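Setting up a permissioned ledger node for a shared records pilot

Last revised in February by Ffion Eynon

These instructions cover joining a single validating node to an existing Koltier network. They assume that the network has already been started by the lead organisation and that you have been sent a joining file. If you are the lead organisation, follow the founding guide first and come back at step 3.

What you need

A server or virtual machine with 14 GB of memory and 200 GB of free disk space. The ledger itself will use very little of this in the first year, but the index files grow faster than the blocks do.

A fixed address that the other members can reach.

The joining file, which ends in .kjoin, and the passphrase for it. The two should reach you by separate routes. If both came in the same email, ask for a new pair.

An account with permission to install services.

Step 1. Check the clock

Validators reject messages whose timestamps differ too far from their own. Make sure the machine takes its time from a network source and that the source is the one agreed by the members. On the Foulkes pilot, two councils used different sources and their nodes dropped out of the voting round every few hours. The logs blamed the network, and it took Bernd Weidemann most of an afternoon to find the real cause.

Step 2. Install the node software

Unpack the archive into its own directory and create a separate user to run it. Do not run the node as an administrator. Then enter:

koltier-node init --data /srv/koltier

The command creates a key pair and an empty ledger. The private key is written to the keys folder and is readable only by the user that ran the command. Copy it to offline storage before going further. A lost key cannot be recovered, and a replacement has to be voted in by the other members.

Step 3. Load the joining file

koltier-node join network.kjoin

Enter the passphrase when asked. The node prints the network name, the number of current validators and a fingerprint. Read the fingerprint over the telephone to your contact at the lead organisation. If it does not match, stop and delete the data directory.

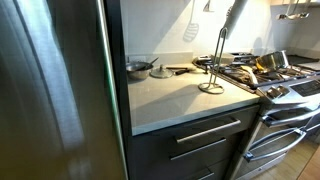
Once the fingerprint has been confirmed, the lead organisation raises a membership vote. The default threshold is 70 per cent of existing validators. Until the vote passes, your node can read blocks but cannot sign them, and its status will show as "observer".

Step 4. Start the service

koltier-node start

The first synchronisation may be slow. Progress is written to sync.log as a block height. Leave it alone until the height matches that of the other members. Restarting part way through is safe, but the index is rebuilt from the beginning each time.

Step 5. Set the retention rules

Only hashes and pointers should be placed on the ledger. Names, addresses and case notes stay in the member's own database, where they can be corrected or erased. Open retention.conf and check that store_payload is set to "no". It is set to "yes" in the supplied file, for testing.

Old paper records need extra care. A scanned register from 1991 can be hashed like any other file, but scanning it again gives a different hash. Keep the scan that was registered.

Common faults

"Peer refused": the firewall is closed on one side, or your address was mistyped in the membership request.

"Stale round": see step 1.

"Signature unknown": the vote has not passed, or it passed for an earlier key. This happens when init has been run twice — the second run replaces the first key without a warning in versions before the Pronden release.

Members who connect through the Nultunov gateway should also read Kaiwen Dong's notes on certificate renewal. The gateway keeps its own certificates, and renewing those on the node has no effect on it.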